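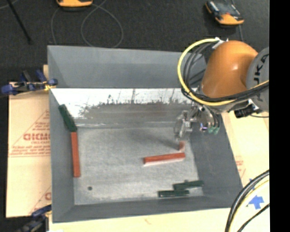 What is the best way to store long blocks in an open-topped bin when there are only a few of them?

Lay them flat on the floor of the bin in one layer, parallel to the longest wall, and group them by length first and color second. Standing them on end wastes height and they fall over whenever the bin is moved.

gusset27 wrote:

I would put color first. My set is red and dark green, and when I reach in I am looking for a color. Length I can judge by hand. If both colors are in one row I have to turn half of them over to find the one with the clean face.

tallyboard wrote:

Color first works if every length exists in every color. Mine doesn't. The short pieces only came in red, so sorting by color puts the short ones in with the long reds, and they end up underneath. Length first keeps the short pieces together in one corner.

How deep is your bin, gusset27? In a shallow one I doubt the order matters much.

gusset27 wrote:

Deep enough that I have to lean over. It is an old gray one from Ilton, sold as a parts bin. The walls flare a little, so anything pushed up against a side leans on the wall and slides back down when the next block goes in. I gave up trying to keep a straight row along the edge.

m_prasert wrote:

Flared walls are the problem, then. A flared bin nests well when empty and stores long stock badly. I moved mine to a straight-walled Stinik tote in February and the blocks stay where they are put. Same floor area on paper, but the usable length at floor level is greater in the Stinik because the walls don't taper in.

Measure at the floor. The catalog dimension is taken at the rim.

tallyboard wrote:

Agreed on measuring at the floor. The Prasertsri totes are listed the same way, rim to rim. I lost 27 mm per side on mine, which meant the longest blocks would only go in on the diagonal, and once one is on the diagonal everything else follows it.

hobnail_ed wrote:

Has anyone lined the floor? Mine is scuffed to the point where it feels like coarse paper, and I think it is taking the finish off the undersides. There is also a scratched patch at the back where something heavier used to live.

gusset27 wrote:

Rubber matting, 2 mm. Cut it a little short of each wall so it doesn't curl. It also stops the sliding, for the most part. The drawback is that blocks no longer slide when you want them to — you have to lift each one clear, and with a full layer there is no room for fingers.

m_prasert wrote:

I would not use rubber under painted blocks. Some rubber marks paint over time, and the dark ones hide it until you set them on something pale. Felt is safer. Thin cork is acceptable.

gusset27 wrote:

Mine have been on rubber for years with no marks.

m_prasert wrote:

Then yours is a compound that doesn't migrate. hobnail_ed has no way of knowing what he is buying. Felt.

hobnail_ed wrote:

Felt collects grit, and grit is what scratched the floor to begin with. I'd have to take it out and shake it.

m_prasert wrote:

Yes. Shake it out when you empty the bin.

Mitsuko Fukuda wrote:

I keep the inventory for a lending set, 107 blocks over several bins, so I have tried most of this. Two notes.

Dividers did more for us than any liner. A single strip of hardboard, cut to the floor length and wedged at both ends, gives you one channel for long blocks and one for everything else. It does not need to be fixed. In a flared bin, cut the ends at the same angle as the wall or it will ride up.

On color versus length: we went by length. Borrowers put things back by size whatever the label says.

tallyboard wrote:

Did you stack layers, or one layer per bin?

Mitsuko Fukuda wrote:

Two layers at most, second layer crossways. Three is fine on the shelf, but the top one shifts in transit and the short pieces work their way down to the floor.

gusset27 wrote:

Crossways only works if the blocks are shorter than the bin is wide. Mine aren't. I will try the divider, but I'm keeping color first.

hobnail_ed wrote:

Ordered felt from Jendero this morning, the gray one with no adhesive backing. Will cut the hardboard at the weekend. Does the divider sit on top of the felt, or do you cut the felt into two pieces?

Mitsuko Fukuda wrote:

Two pieces. On top of the felt it slides.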